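Progress report to the Benell Fund
Shared kitchen at the Stadport house
Thu 8 July

Hello everyone at the fund,

I promised you a proper update once the kitchen was back in daily use, and it is, so make yourselves a coffee because I have plenty to tell you! The short version is that we're mostly where we said we'd be, the refrigerator is in and working, the shelving is late, and I still have money left for the parts that aren't finished. The long version follows.

When I wrote to you in May we were still cooking out of the old back pantry with one small fridge that leaked onto the floor every night. We had towels down. I don't miss the towels. The household at Stadport had been sharing that fridge for years, and on market days people were keeping milk in a cooler on the back steps, so the cold storage was always going to be the first thing I spent your grant on.

The delivery didn't go quite to plan. The store (Hutent, the same place we bought the washer from) sent the crew on the right morning, but they'd been told there was no step at the side door. There is a step. There has always been a step. They took it back to the truck, went to get a better dolly, and came back after lunch, by which time I'd moved every box out of the hallway twice. It went in without a scratch to the door frame, and they were very good-natured about it, so I've let Hutent know we were happy with the crew even if the paperwork was wrong.

We let it stand overnight before plugging it in, then ran it empty for a day with a thermometer inside. After that, the great food migration! I'd asked people to use up what they could beforehand and they really did try, but we still found four open jars of the same mustard. Those are now one jar.

Where the thing should stand was the big debate of the spring, as you may remember from my last letter. Half of us wanted it by the window and half wanted it near the table, where you can put your groceries down and turn around. The table side won. I was on the window side and I'm happy to admit I was wrong, as unpacking a big shop is so much quicker now. You set the bags down, you pivot, you're done.

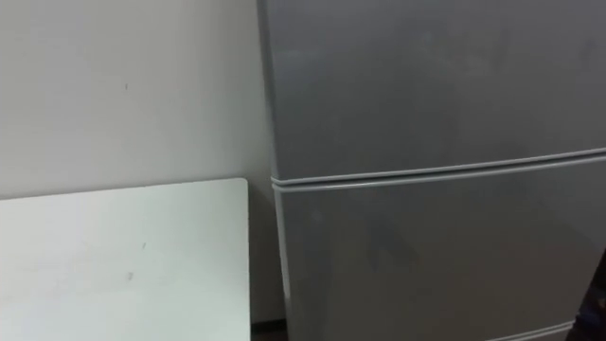
Does a refrigerator this tall get used properly by everyone in the house?

Mostly it does, once the shared food is kept at a height everyone can reach. We put the milk, eggs, butter and leftovers in the middle, and the top shelf is for things that only come out now and then, like the big trays for Sunday lunch.

Speaking of shelves, we've gone with a shelf per household for the private food and everything else is common. It was a bit of a muddle in the first week. Somebody's birthday cheesecake got treated as common property, and there was a Discussion. Since then we've had masking tape and a marker on a string by the door, and the rule is that if it has a name on it you leave it alone, and if it doesn't, help yourself. So far so good - no further cheesecake incidents to report.

The table is working out well too. It's the spot where everything lands, of course, mail and keys and somebody's bike helmet, and I spend more time than I'd like shooing things off it before supper. I've asked for a row of hooks by the side door, which should take care of the keys at least. The hooks were on our original list as part of the entry work, so it's no change to the plan, I'd just like to bring them forward.

Cleaning is the part I'd call half done. We have a weekly turn for the floor and the counters and people are keeping to it. The metal doors are another matter. Fingers show up on that finish in no time, and I've tried three different cloths. The plain microfiber with a drop of dish soap does best, followed by a dry one. I've added the doors to the weekly sheet. The seals get a wipe on the first of the month, and I'd like to get that habit fixed before the weather gets really hot.

Now the walls. We left them off-white, which I know some of you were disappointed about after all those paint chips I mailed you (the green was lovely, I agree). By the time we'd patched behind the old unit we had enough off-white to finish the room and the green would have meant starting over. It's bright, it's clean, and we can always come back to it.

The shelving is the one item that's properly behind. We ordered from Takagi in May and they've moved the date on us 2 times. I called again this week and was told the brackets are in but the boards aren't. Until they come, the dry goods are living in tubs in the hallway, which nobody loves. If I don't have a firm date by the next time I write, I'd like your okay to cancel and buy boards at the lumber yard instead. We have people here who can cut and hang them over a weekend.

A few numbers, as you asked for them last time. The hauling away of the old fridge cost $38, less than I'd set aside. The deposit to Takagi was $300 and I have their written word that it's refundable if they miss the next date. What's left in the kitchen budget after that is around $465, and I'd planned for that to cover the hooks, a second set of storage tubs with lids that really close, and a proper light over the counter. I haven't spent any of it yet. The receipts are in the envelope coming by mail.

One thing I'd ask you to think about before we talk next. The outlet behind the refrigerator is fine, the electrician checked it, but the one on the counter side is old and he'd like to replace it while he's here doing the light. He'll send a price for both together. If it fits in what's left I'd like to go ahead, and if it doesn't I'd rather do the outlet first and wait on the light.

Come by and see it if you're anywhere near Stadport! Supper's at six thirty most nights and there's always enough. Use the side door, and watch the step.

Warmly,
Your house coordinator at Stadport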